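Student project report, Bernadette Pettigrew
Supervisor: Bernadette Mahmoud
Handed in Mar 1, 2019

## Why I picked table tops

My project looks at how people look after wooden tables at home, and whether what they do matches what the makers tell them to do. I got the idea from my gran's kitchen table, which has been sanded back so many times that the edge is thinner than the middle. She rubs it with whatever oil is in the cupboard. The leaflet that came with my parents' table says never to do this.

I wanted to find out three things: what people use, how often they use it, and where they got the advice.

## What I did

I wrote a short set of questions and put it on the Remska housing forum in January. The forum has 3,000 members and 1,414 of them opened the post, but far fewer filled in the form. I also visited the Thibodeaux furniture shop and spoke to the man who does the repairs there. He let me read the care leaflets for the Reltitz and Zurance tables they sell.

The questions were tested on my own family first. I had to change one of them because my dad read "finish" as "when do you stop cleaning".

## What people said

Most of the answers fell into two groups. People with older tables tend to use oil or wax and do it when the wood looks dry. People with newer tables wipe them with a damp cloth and do nothing else - several said they didn't know if the top was oiled or varnished.

Very few had kept the leaflet. Advice mostly came from a parent or from a video. One person said she had been told to use cold tea on scratches and had done so for years.

Rings from hot mugs were the most common complaint. The answers for getting rid of them were all different:

- mayonnaise left on overnight
- an iron over a tea towel
- toothpaste
- putting a plant on top of it

I didn't test any of these. The repair man said the iron can help with white marks, if you keep it moving and the cloth is dry, but he wouldn't try it on a table he cared about.

## What the leaflets say

The Reltitz leaflet is one page and says to oil the top twice a year along the grain. The Zurance one is longer and is mostly about what the guarantee won't cover. It says not to use oil at all. Neither explains how to tell what finish you have, and I think this is the main gap.

Grain also came up a lot. People said it was the reason they bought wood in the first place, and a strong wavy grain was liked more than a plain one. 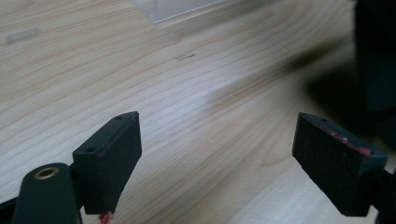
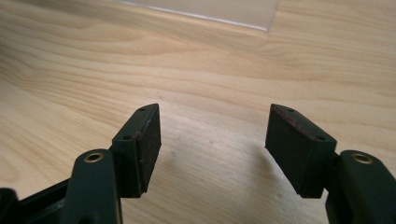
*Pale wood with a wavy grain.*

The repair man told me that light wood is harder to patch than dark, as a new piece takes a long time to change to the same shade. He keeps offcuts from old jobs for this reason - there is a whole rack of them behind the counter, sorted by colour.

## Problems with the project

The forum is for one area, so the answers can't stand for everyone. People who care about their tables were probably more likely to reply. I also forgot to ask how old the table was until the form had been up for a few days, so the early answers don't have it and I had to guess from the comments.

If I did it again I would ask for the age first, and I would go to more than one shop. Mrs Mahmoud suggested adding a question about children in the house, and I would put that in too. The full list of questions is at the back of my folder, with the first version of the form behind it.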